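Speaker notes -- "From the basket to the rack", Kundex open afternoon, May 3, 2019

Slide 1. Good afternoon and thank you for coming. I speak for 20 minutes, then we have time for questions. (Wait until the door is closed.)

Slide 2. Start with the question: who hangs the washing at your home? Let people raise hands. Then say that my subject is the small moment between the basket and the rack, which most laundry advice jumps over.

Slide 3. The basket. Clothes which are pressed together keep their wrinkles, and the ones at the bottom keep them most. In February we asked 60 households in the Plotila survey how long the clothes stay in the basket before hanging. The most common answer was "until I remember". Pause here, people usually laugh.

Slide 4. Order of taking out. I recommend to take the big pieces first, towels and so on, even if a shirt is easier to reach. A towel on top is heavy and it holds everything under it. Lift it from the middle, let it open by its own weight, then look for the corners.

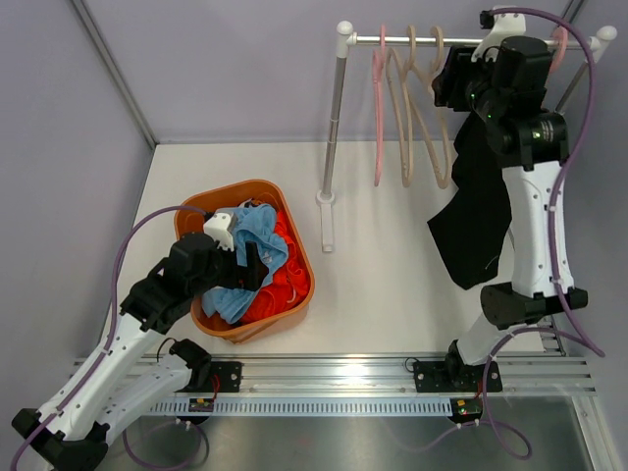
Slide 5. The rack. Put it on the side of the hand you use more, and near enough that you do not walk. At Drestamell they moved the racks 2 steps closer to the baskets, and the staff told us their backs were less tired at the evening. I do not have a measurement for this, so say it carefully.

Slide 6. Shaking. One strong shake before hanging, not 6 weak ones. Show with the tea towel from my bag. Sleeves and straps must be pulled free before the shake -- otherwise they make a knot.

Slide 7. Distances on the rack. Leave one bar empty between thick pieces. Thin shirts can be on neighbouring bars. Mention the Nông folding rack only if somebody asks about small flats.

Slide 8. The handout. We printed 300 copies, they are on the table by the entrance. Please take one also for your neighbour.

Questions. If they ask about ironing, say that it is the talk after mine.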